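FOR IMMEDIATE RELEASE

Flesent Expands Small-Item Organizer Line With Bakard Tabletop Holder

14 Oct 2025

Flesent today announced the release of the Bakard holder, a white plastic container made to keep everyday small items upright and in one place on a table, desk or bathroom counter. The holder is available now through the company's website and at the Skumside home goods store.

The Bakard is an open-topped, rectangular container split into compartments. A toothbrush stands in one compartment with its head above the rim, leaving room for toothpaste beside it. The corners are rounded and the finish is matte. 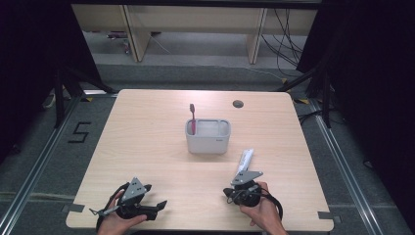
The company began work on the holder after a customer survey that closed in September. Flesent received 2,878 responses. The most common complaint was that slim items, such as toothbrushes, toothpaste tubes, pens and glue sticks, end up lying loose on the counter or at the bottom of a drawer. Many people also said they already used drinking glasses or mugs to hold these items and found that the glasses tipped over or collected water.

The Bakard weighs 150 grams empty. It can be rinsed under the tap or washed on the top rack of a dishwasher. There are no screws, suction cups or adhesive strips, and it does not need to be fixed to a wall.

Although the holder was first planned for bathrooms, survey answers led Flesent to offer it for desks and craft tables as well. Glue sticks were named often by parents and teachers, who said the sticks roll away when set down on their side and dry out when the cap goes missing. The compartments are wide enough for most standard sticks, and a capped stick can be stored either end up.

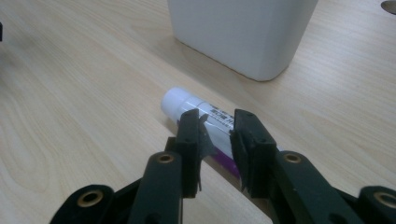
Bakard is the second product in the Manole series, which covers storage for items used every day at home. The first was a shallow tray for keys and mail. A divided box for charging cables is planned next. Flesent has not set a release date for the box.

Customers who took part in the survey will receive a discount code by email. The code can be used once and does not apply to earlier orders. Schools and child care centers may order in cartons of 30 at a reduced price. Carton orders ship separately from single holders and should be placed through the sales office.

Returns are accepted by mail or in person at Skumside with proof of purchase. Holders that arrive cracked or scratched will be replaced free of charge.

About Flesent

Flesent designs and sells storage products for bathrooms, kitchens and work areas. The company runs a showroom and a small warehouse at Skumside, where the Manole series is packed and shipped. It has been in business for more than 3 years.

Media requests, product samples and print-quality photographs are available from the Flesent press office through the contact form on the company's website.

###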